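We're looking for people to help run the practice market at Stosholm this fall, and for people who'd like to come and shop in it. If you've ever enjoyed setting up a store window, or you were the kid who wanted to work the cash register, please keep reading!

## What the practice market is

The practice market is one big room on the ground floor of the Stosholm building on Gallardo Street, set up like the produce corner of a neighborhood grocery. The vegetables are artificial, so they can be picked up, squeezed, dropped, put back and sorted all over again as many times as anyone likes. People come to practice the ordinary parts of shopping: finding things from a list, asking for something by name, choosing between two vegetables that look a lot alike, bagging, paying, putting back what they decided against.

Our shoppers are a mixed group. Some are learning English and want the food words to stick. Some are getting back to everyday errands after an illness or an injury and would like a quiet place to try them first. We also have teenagers getting ready for a first store job, and they tend to be very serious about the carrots.

We opened in the spring with one afternoon a week and filled up fast. Starting in September we'll be open Monday afternoons and two mornings, and for that we need more hands.

## Two ways to join

### 1. Market hosts (paid, part time)

We have four host positions. A host opens the room, sets out the produce, plays the shopkeeper during sessions and puts the display back in order at the end. Shifts are three hours and pay $75 each, setup and cleanup included. Most hosts take one or two shifts a week, and we plan the schedule a month ahead so you can fit it around school or another job.

A big part of the work is keeping the display worth shopping from. After a busy session you'll find peppers in with the cabbages and a cucumber in somebody's tote bag. Sorting it all out is strangely satisfying (at least the current hosts think so), and you get a lot of freedom in how you arrange things. One host likes everything in strict rows. Another piles it up and lets the leafy tops stick out, and shoppers have to dig a little.
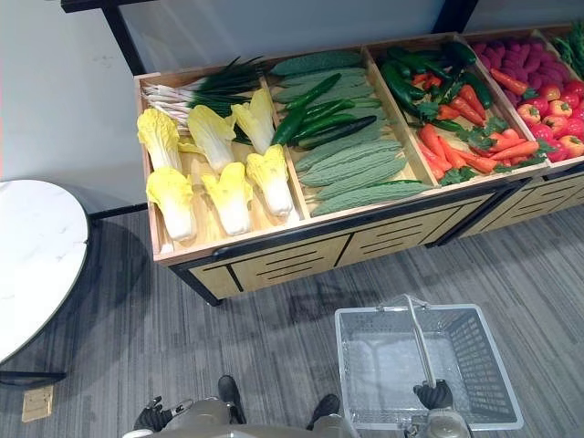 *The produce case at the practice market, with napa cabbage, bitter melon, cucumbers, peppers and carrots.*

The mix of vegetables is something we care about. Plenty of our shoppers cook with bitter melon and napa cabbage at home and know far more about them than we do, and it's a pleasure to see someone who's been shy about speaking suddenly explain to the whole group how to pick a good one. Hosts should be happy to step back and let that happen. If you know the names of vegetables in a second language, tell us which one. We're putting together word cards and would love your help.

You'd be a good fit if you:

- are friendly with strangers and comfortable with long pauses
- can be on your feet for most of a shift and carry a full crate
- speak everyday English clearly; other languages are very welcome
- don't mind playing the same little scene five times in a row and can still sound like you mean it
- are at least 18

Store experience is nice to have but not required. You'll get two paid training shifts with a current host before you run a session, and the shopping scripts are all written out in a binder you can lean on until you've found your own way of doing it.

### 2. Practice shoppers (free to join)

We have room for about 100 new shoppers between September and the end of the year. Sessions last an hour, in groups of up to six. You get a list, a basket and some play money, and you go at your own speed. Come once or come every week. A friend, a family member or a support worker can come along and doesn't need to sign up separately.

Beginners are welcome, and so are people who just want to brush up. If a busy room is hard for you, ask for one of the quiet sessions on Monday. We keep those to three people and leave the radio off.

## Getting here

We're in room 421, to the left of the main entrance. Room 422, across the hall, has chairs, hot tea and coat hooks, and it's open half an hour before each session. There are no steps on the way in. The Stevmont bus stops at the corner, and you can lock a bike in the courtyard.

## How to apply

**Hosts:** Send us a page about yourself and tell us which shifts would suit you. Please add a few lines on a store, stall or market you've loved and what made it good. We read those first! You don't need a formal resume. We'll invite people in for a short visit, where you'll lay out one compartment of the case your own way and sell us something from it.

**Shoppers:** Fill out the green card at the Stosholm front desk or ask the desk to do it with you. Let us know which language you're most comfortable in and what you'd like to practice.

Host applications are open until all four spots are filled. Paltard, the community fund that pays for the room and the host wages, has covered us through next summer, so anyone who starts in September can count on shifts well into the new year.

Questions are fine at any stage. Stop by during a session, and if the door's open, come on in and look around.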